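전자레인지를 조리대 왼쪽 구석에 둬도 괜찮을까요? (원룸 부엌 배치 고민)

생활 도움방 > 부엌·살림 > 배치와 수납

Roya Dehghan

안녕하세요, 늘 읽기만 하다가 처음으로 글을 올려 봅니다. 글이 좀 길어질 것 같은데 너그럽게 봐 주세요.

지난달에 남편 직장 때문에 이사를 했는데, 전에 살던 집보다 부엌이 많이 작아졌어요. 예전 집에는 전자레인지 전용 선반이 따로 있어서 자리 고민을 해 본 적이 없거든요. 그런데 지금 집은 상부장도 낮고, 조리대라고 해 봐야 개수대 옆에서 벽까지 100cm, 그리고 창문 아래로 꺾여서 45cm 정도 더 붙어 있는 게 전부입니다. 이 좁은 데서 밥도 하고 도마질도 하고 설거지한 그릇도 말려야 하니 아침마다 그릇 위에 그릇을 쌓는 형편이에요.

지금은 임시로 전자레인지를 냉장고 위에 올려 두고 쓰고 있습니다. 제가 키가 작은 편이라 국그릇을 꺼낼 때마다 조마조마해요. 지난 화요일에는 미역국을 데워서 꺼내다가 손목으로 살짝 흘렸는데, 다행히 많이 뜨겁지는 않아서 별일은 없었지만 그 뒤로는 도저히 안 되겠다 싶더라고요. 시어머니가 오시면 더 걱정이고요. 그래서 조리대로 내려야겠다고 마음은 먹었는데, 어디에 두느냐로 남편이랑 의견이 갈립니다.

남편은 왼쪽 맨 안쪽 구석, 그러니까 벽에 바짝 붙여서 두자고 해요. 그래야 가운데를 넓게 쓸 수 있다고요. 저는 벽에 너무 붙이면 열이 못 빠져나가서 고장이 나지 않을까 싶고, 벽지도 걱정이 됩니다. 그 벽이 타일이 아니라 그냥 페인트칠한 벽이거든요. 주인집에서 이사 들어오기 전에 새로 칠해 주신 거라 누렇게 변하면 많이 미안할 것 같아요.

그리고 하나 더 여쭤볼게요. 콘센트가 조리대 위에 하나뿐이라 지금은 멀티탭에 밥솥이랑 전기주전자를 같이 꽂아 쓰는데, 여기에 전자레인지까지 꽂아도 되는지 모르겠어요. 멀티탭은 Vasik이라는 데서 나온 것이고 전에 살던 집에서부터 쓰던 거라 꽤 오래됐습니다. 설명서는 이사하면서 없어졌어요.

비슷하게 좁은 부엌을 쓰시는 분들은 어떻게 하고 계신지도 궁금합니다. 긴 글 읽어 주셔서 미리 감사드려요.

Albane Charpentier

Roya 님, 이사하시느라 고생 많으셨어요. 손목은 정말 괜찮으신 거죠? 저도 예전에 높은 데서 국그릇을 꺼내다가 크게 데일 뻔한 적이 있어서 글을 읽는데 남 일 같지가 않았습니다. 일단 냉장고 위에서 내리시겠다는 건 아주 잘 생각하셨어요. 그릇을 꺼낼 때 안이 눈으로 내려다보이는 높이가 제일 편하고, 적어도 어깨보다는 낮은 자리가 좋아요.

저는 Lirnach 쪽에 있는 오래된 다세대 주택에 살아요. 저희 집 부엌도 길이가 135cm밖에 안 되는데, 거기서 네 식구 밥을 해 먹고 있으니 좁은 부엌이라면 저도 할 말이 좀 있답니다. 그동안 가구를 이리 옮기고 저리 옮기면서 배운 것을 하나씩 적어 볼게요.

결론부터 말씀드리면 남편분 말씀처럼 구석에 두셔도 괜찮아요. 다만 바짝 붙이지는 마시고요. 전자레인지는 기종마다 바람이 나오는 구멍이 옆에 있기도 하고 뒤나 위에 있기도 해서, 먼저 댁의 물건이 어디로 숨을 쉬는지 찾아보셔야 해요. 작동시켜 놓고 손을 가까이 가져가 보면 미지근한 바람이 느껴지는 데가 있을 거예요. 그쪽은 넉넉하게 비우시고, 필요한 간격은 꼭 그 기종 설명서에 적힌 숫자를 따르세요. 설명서가 없어졌어도 뒷면이나 문 안쪽 스티커에 모델명이 있으니 그걸로 제조사 홈페이지에서 찾으시면 대개 나옵니다.

그럼 실제로 자리를 잡는 순서를 적어 볼게요. 급하게 하실 것 없이 주말 오후에 커피 한 잔 놓고 천천히 하시면 돼요.

1. 조리대를 한번 싹 치우고 닦기

귀찮아도 이것부터 하시는 게 좋아요. 양념통이며 수저통이며 전부 식탁으로 옮겨 놓고 보면, 우리 집 조리대가 생각보다 넓다는 걸 알게 되거든요. 저는 그때 몇 년 동안 한 번도 안 쓴 찜기를 발견해서 동생한테 줬어요. 닦는 김에 벽 쪽 실리콘에 곰팡이가 없는지도 봐 주시고요.

2. 큰 물건부터 구석에 놓아 보기

전자레인지처럼 덩치 있는 것을 먼저 놓고 나머지를 맞춰 가야 해요. 왼쪽 뒤 구석에 하얀 기계를 두고 가운데를 작업 자리로 남기는 식인데, 조작부가 작업하는 사람 쪽을 향하게 놓으면 손이 한결 편합니다. 문을 끝까지 열었을 때 벽이나 수도꼭지에 걸리지 않는지도 꼭 보세요. 저는 이걸 빼먹어서 두 번이나 다시 옮겼답니다.

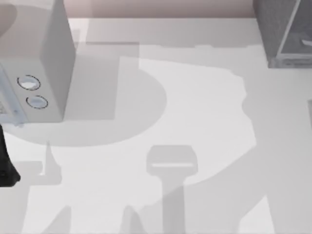
3. 문 앞에 그릇 내려놓을 자리 남기기

뜨거운 그릇을 꺼내서 바로 내려놓을 수 있는 빈자리가 꼭 있어야 해요. 냄비받침 하나를 아예 거기 깔아 두시면 그 자리에 다른 물건이 안 올라옵니다. 식구들한테도 여기는 비워 두는 자리라고 말해 두시고요. 저희 집은 막내가 자꾸 과자 봉지를 올려놓아서 한동안 실랑이를 했어요.

4. 하루 이틀 써 보고 굳히기

처음부터 선을 정리하고 접착 고리를 붙이고 하지 마세요. 밥을 몇 끼 해 먹어 보면 불편한 데가 드러나요. 저는 밥솥을 개수대 옆에 두었더니 물이 자꾸 튀어서 창문 쪽으로 옮겼고, 도마는 세워 두는 받침을 사서 자리를 줄였어요. 도마 받침은 동네 Gorketti 매장에서 산 건데 꼭 거기 것이 아니어도 됩니다. 집에 있는 책꽂이를 쓰는 분도 봤어요.

벽 걱정하신 것도 말씀드릴게요. 페인트 벽이 상하는 건 보통 뜨거운 김이나 기름이 한곳에 계속 닿을 때예요. 전자레인지보다는 밥솥하고 전기주전자를 조심하셔야 합니다. 김이 올라오는 자리 위에 상부장이나 벽이 바로 있으면 눅눅해지고 칠이 일어나거든요. 저는 밥할 때만 밥솥을 앞으로 당겨 놓았다가 다 되면 다시 밀어 넣어요. 남의 집이라 마음이 쓰이시면 이사 들어온 지금 상태를 사진으로 찍어서 날짜와 함께 보관해 두세요. 나갈 때 서로 마음 상할 일이 줄어듭니다.

멀티탭은 조금 단호하게 말씀드리고 싶어요. 전자레인지, 밥솥, 주전자는 모두 전기를 많이 쓰는 물건이라 한 멀티탭에 모아 꽂는 건 피하시는 게 맞아요. 오래된 멀티탭이면 더욱 그렇고요. 전자레인지는 벽 콘센트에 바로 꽂으시고, 주전자는 쓸 때만 다른 콘센트에 꽂으세요. 콘센트가 정말 모자라면 집주인분께 말씀드려서 전기 기사님을 부르는 게 제일 마음이 놓입니다. 저희도 작년 4월에 한 구를 더 달았는데, 왜 진작 안 했나 싶었어요.

부디 편한 부엌 만드시길 바라요. 자리 잡으시면 어떻게 됐는지 소식도 들려주세요. 시어머님 오시는 날에 맞춰 끝나면 좋겠네요.

jalali_부엌

저는 그냥 바퀴 달린 선반 사서 해결했어요. 제일 아랫칸에 쌀통, 가운데에 전자레인지, 위에 라면이랑 김. 청소할 때 밀면 되니까 좋습니다. 바퀴는 꼭 잠기는 걸로 사세요, 안 잠기는 거 샀다가 문 열 때마다 선반이 따라와서 바꿨습니다. 그리고 선반이 버티는 무게도 확인하시고요.

벽지는 너무 걱정 안 하셔도 될 것 같은데 저희 집은 어차피 다 누래서 잘 모르겠네요 ㅎㅎ

Roya Dehghan

두 분 다 정말 감사합니다. 어제 저녁에 남편하고 같이 읽으면서 조리대를 다 치워 봤는데, 구석에서 전에 살던 분이 두고 간 병따개가 나왔어요. 전자레인지는 바람 나오는 쪽을 확인하고 왼쪽 구석에서 조금 띄워 놓았습니다. 남편은 자기 말이 맞았다고 하고 저는 띄웠으니까 제 말이 맞았다고 하고 있어요.

오래된 멀티탭은 버렸고, 집주인분께는 오늘 낮에 문자를 드렸습니다. 답이 오면 다시 글 남길게요. 선반도 자꾸 눈에 들어오는데, 냉장고 옆 틈을 아직 안 재 봐서 줄자부터 찾아야 할 것 같아요.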